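We use cookies to make this site work a little better. Accept | Manage settings

How I clean and re-oil a round wooden table in a busy room

Posted 03/07/2024

I love the big round table in our front room. It's a light orange wood with a smooth top, and everybody ends up standing at it, so it gets bags, elbows, coffee, glue, you name it. I've done it over a few times now (the first go was a sticky disaster!) and I finally have a routine I like.

You'll need dish soap, two soft cloths, 100 grit paper and something finer, a hardwax oil, and a lint-free rag. I use the clear Brotus oil. Check first that your top is oiled and not lacquered: put a drop of water somewhere out of the way, and if it slowly darkens the wood, you're probably good to oil. If it just sits there, stop and find out what the finish is.

Start by clearing the top completely. Then wash it with warm water and a tiny squirt of soap, cloth wrung out hard, going with the grain and not in circles, even though a round table makes you want to go in circles. Dry it right away and leave it overnight.

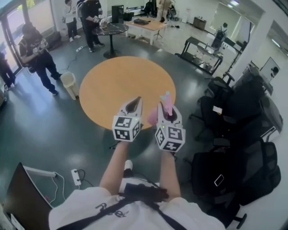 Irja Rautiainen wrote in to say she skips the coarse paper completely and only ever uses the fine stuff, and that a coarse grit left scratches on her table that showed up as soon as the oil went on. Fair point! I only get the 100 out for rings and dents, and I go over the same patch with the finer one right after. If your top is just a bit dull, do it Irja's way.

Sand lightly along the grain. The rim needs the softest touch, so I do it by hand with the paper folded over, one long stroke and then shift along. Vacuum up the dust, wipe with a barely damp cloth, and let it dry again.

Now the oil. Less than you think – a spoonful at a time, rubbed out thin. I begin at the far edge and work back toward myself so my sleeve stays out of it.
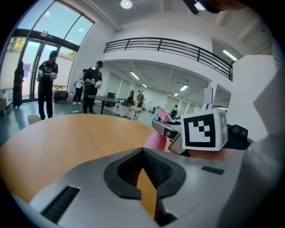 Once the whole top is covered, wait 15 minutes or whatever your can says, then buff off anything still sitting on the surface. Tacky spots mean too much oil, so keep buffing. I give it almost 4 hours before a second thin coat, and a full day before anyone puts anything down.

Oily rags can catch fire on their own, so lay them flat outside to dry, or drop them in a metal can of water with a lid. Don't ball them up in the trash.

Our small black table with the marbled top gets none of this, just a damp cloth and a dry one. I did the big one in January and I'll look at it again when water stops beading.

Contact | © 2024 Cletora | Back to top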